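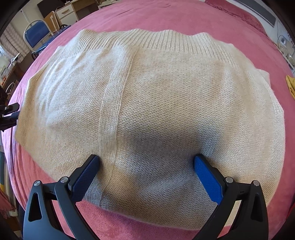
## Handout 4: How a title fight gets made

Course: Introduction to the Business of Boxing
Teacher: Iresha Fakir
Version of 20/06/2018

Please read this before the seminar. Last time we finished with the weight classes, so I assume you know them. The fighters, promoters and venues in the cases are made for class work, but the problems are the usual ones in the trade.

### 4.1 Champion, mandatory, voluntary

A champion has two kinds of defense. In a **voluntary defense** his team picks the opponent, normally from the ranked boxers of the body which gives the belt. In a **mandatory defense** the body names the opponent, and the champion must fight him inside a fixed period or he can lose the belt.

Students often mix up "mandatory challenger" and "number one in the ranking". Many times it is the same man, but the first place can also be empty, or the number one can be injured. Then the body may order a final eliminator between two other boxers. The winner of it becomes the mandatory.

A champion with more than one belt has a harder calendar. Each body has its own mandatory, and the bodies have to agree who goes first. The word for this is *rotation*. It explains why a belt is sometimes given up by a boxer who did not lose any fight.

### 4.2 Negotiation and purse bid

When a fight is ordered, the two sides get a period of free negotiation. They talk about:

- the split of the money
- the place and the date
- the broadcaster
- who walks to the ring second, and whose name is first on the poster
- the rematch clause

Do not laugh about the fourth point. I have seen a contract wait nine days for it.

If there is no agreement, the fight goes to a **purse bid**. Promoters send sealed offers, and the highest offer wins the right to stage the fight. The money is then divided by the rule of the body, and the champion's part is usually the bigger one.

### 4.3 Case A: Clorau against Oltine

Clorau Promotions has the champion. Oltine Boxing has the mandatory challenger. The free negotiation fails over the venue: Clorau wants the Frade Hall with 943 seats, in the champion's home town, and Oltine wants a bigger place abroad.

In the purse bid Oltine offers more and wins. The champion now must travel, but he keeps his larger part of the purse. For the exercise we use a small purse of 1,000 units, and the challenger receives 40 percent of it.

1. How many units does each boxer receive?
2. The champion's manager takes 200 units from his side. What is left for the champion before tax?
3. Would you advise Clorau to bid higher next time? Remember that the bidder also pays for the hall, the officials and the undercard.

For question 3 there is more than one good solution. I look at how you argue.

### 4.4 The rematch clause

A rematch clause gives one side, mostly the champion, the right to a second fight if he loses. Check these points when you read one:

- **Who can use it?** One side or both.
- **Until when?** A clause without a deadline is a source of trouble.
- **What split?** It can be the same as in the first fight, or turned around.
- **What happens with a draw?** Very often forgotten.

Some bodies do not allow an immediate rematch after a mandatory defense, or they ask for a special permission. The contract between the boxers is then still valid between them – but the belt may not be at stake.

### 4.5 Case B: Gaden

The promoter Gaden signs a heavyweight after a long break from the ring. He wants a title shot in November, but he has no ranking. Gaden plans two easier fights first. Write one page on the risks of this plan, for the boxer and also for the promoter. Think about ring rust, about a cut in the last warm-up fight, and about what the television partner was promised.

Bring the page printed to the seminar. The glossary from Handout 2 may be used, and the words in bold here should be added to it.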